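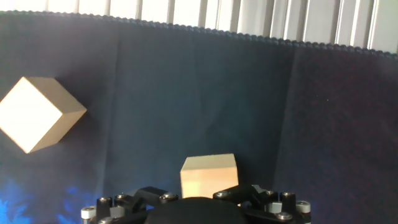
Heller Holzwürfel vor dunklem Stoff

Zwischenbericht Januar, Popmagazin Latomau
von Aurelio Barrera

Kurz der Stand, Details zu den Kosten kommen separat per Mail.

Promi-Ressort läuft. Elf Porträts waren für die Förderphase zugesagt, sechs sind online, zwei liegen im Lektorat. Die restlichen drei hängen an Freigaben vom Management, da können wir nur nachfassen. Habe ich am Freitag nochmal gemacht. Bisher keine Antwort.

Größtes Stück bisher: das Interview mit Xue zur Trennung von Gimari. Eigentlich als kurze Meldung geplant, dann hat sie doch fast eine Stunde geredet. Über den Ausstieg, die abgesagte Herbsttour, das Soloalbum. Kein böses Wort über die anderen, was die Fans in den Kommentaren erst recht zum Spekulieren gebracht hat. Der Text hat die Startseite mehrere Tage getragen. Zwei größere Musikblogs haben zitiert, einer davon ohne Link. Angeschrieben, Link ist jetzt drin.

Weniger gut: die Serie "Backstage in Plaseck". Der Club hat den Einlass für Presse umgestellt, Akkreditierung nur noch über die Agentur, Vorlauf zwei Wochen. Damit waren die ersten beiden Termine weg. Ersatz ist angefragt. Falls das nichts wird, würde ich die Serie auf Proberäume umschreiben, kostet nicht mehr und wir sind unabhängig vom Tourkalender. Bitte um kurze Rückmeldung ob das im Rahmen des Antrags geht.

Newsletter: neue Vorlage steht, geht jetzt freitags raus statt montags. Öffnungsrate besser, aber noch zu früh für eine Kurve. Abmeldungen kaum. Die Rubrik mit den Fan-Theorien wird am meisten geklickt, die Plattenkritiken am wenigsten. Trotzdem behalten, steht so im Konzept.

Personal: eine halbe Stelle Bildredaktion weiter unbesetzt. Bewerbungen waren da, zwei Gespräche geführt, beide haben abgesagt (Stundenzahl). Solange mache ich die Bildauswahl nebenher, das merkt man beim Tempo. Ausschreibung läuft wieder, diesmal mit flexiblen Zeiten.

Rechtliches: ein Gegendarstellungswunsch zum Gerücht über das Gimari-Comeback. Wir hatten es als Gerücht gekennzeichnet, Text wurde trotzdem präzisiert und mit Hinweis versehen. Sache ist damit vom Tisch, schriftlich bestätigt.

Als nächstes: Podcast-Pilot aufnehmen, Raum ist gebucht, Sprecherin noch nicht fest. Dann die Festivalvorschau. Dafür brauche ich die zweite Rate etwas früher als geplannt, Anfrage liegt bei Ihnen im Postfach. Ohne die Mittel müssten wir den Piloten schieben und das wäre schade, weil Xue für Folge eins zugesagt hat.

Nächster Bericht wie gehabt zum Quartalsende.

Kommentare

mirabelle_k: Wird das Xue-Interview auch als Audio kommen? Würd ich sofort hören

Tobi: Proberäume fänd ich eh spannender als Backstage. Da stehen doch immer alle nur rum.

gimari4ever: die kommen wieder zusammen, merkt euch meine worte!!

Kontakt | Impressum | © Latomau | Nach oben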